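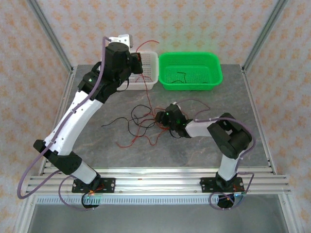 4.2 Ce que le tri automatisé change au poste de reprise

L'atelier de câblage de Civel traite 3 000 chutes de fil par mois, issues du montage des faisceaux. Jusqu'en avril, ce tri occupait quatre opératrices à tour de rôle, en fin de poste, et toutes le décrivaient dans les entretiens comme la corvée de la journée : fils fins, emmêlés, à séparer par couleur sous une lampe, les poignets pliés. La cellule à deux bras installée dans le cadre du projet Bellis reprend une partie de cette tâche, et les effets observés sur l'équipe nous paraissent passionnants, bien au-delà du gain de temps que nous étions venus mesurer !

La figure 3 montre la cellule au travail sur un enchevêtrement de fils noirs et rouges, avec les deux paniers de dépôt au fond du plan. Le bras droit tient sa pince basse, au-dessus de l'amas ; celle du bras gauche se trouve au niveau du panier blanc. Un fil noir repose dans le panier vert.

Figure 3. Cellule de tri à deux bras, atelier de Civel. Fils noirs et rouges au centre du plan, paniers blanc et vert à l'arrière.

Le premier changement concerne le rythme. Les opératrices ne trient plus à la suite, elles interviennent quand la cellule signale un nœud qu'elle ne sait pas défaire. Ces reprises durent en général moins de 2 minutes et se glissent entre deux contrôles de faisceaux. Plusieurs participantes disent avoir retrouvé l'usage de leur fin de journée, et l'une d'elles a demandé à se former au réglage des pinces (elle assure désormais la mise en route du matin).

Le deuxième changement, que nous n'avions pas prévu, touche au savoir-faire. Pour décider quand interrompre la cellule, il faut lire l'amas : repérer le brin qui passe dessous, deviner lequel va tirer les autres. Ce coup d'œil restait implicite. Depuis l'arrivée des bras, l'équipe en parle, le nomme, le discute avec les techniciens de Plekia, et un vocabulaire d'atelier est né en quelques semaines : la « boucle morte », le « fil porteur ». Seren Beddoe, qui a conduit les entretiens, en a relevé 10 termes, repris en annexe B.

Reste la question du temps d'attente. Deux opératrices jugent pénible de surveiller une machine plus lente qu'elles sur les fils isolés, et leur remarque est fondée. L'essai mené ensuite sur le site d'Okach, où l'alerte est sonore et le poste éloigné de la cellule, répond en partie à cette critique ; nous y revenons en 4.3.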